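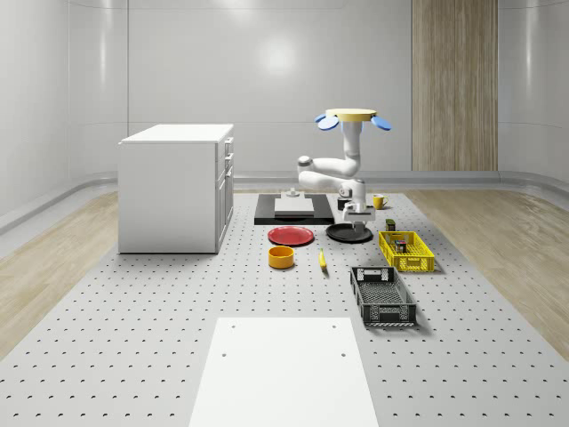
Kitchen table set in the simulator – gripper over the black plate.

Stillus Teach, tabletop pack

Drive the arm yourself, save the run, use it as a demo. Hand controller or keyboard, both work. Comes with the Jeltberg room: cabinet, plates, bowl, mug, banana, two baskets. 200 demo slots per project, 5 control speeds. Start on slow, seriously.

Reaching into a basket is the hard one for new operators. Come in from the top, fingers down, and go easy near the walls. Bad run? Hit discard, teh slot frees up right away.
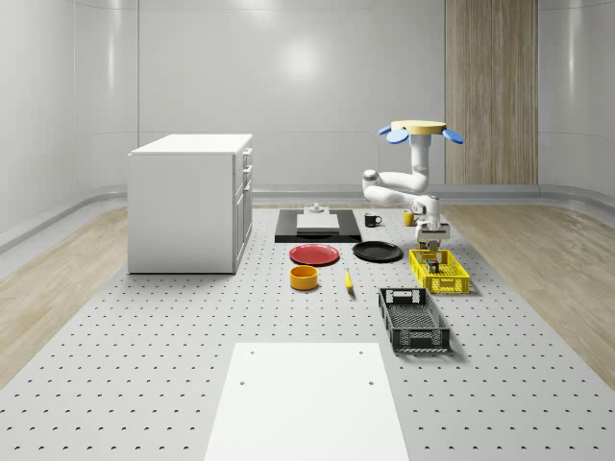
Whats in the download
– room and object files
– controller profiles
– 80 starter demos
– quick guide, updated July 2024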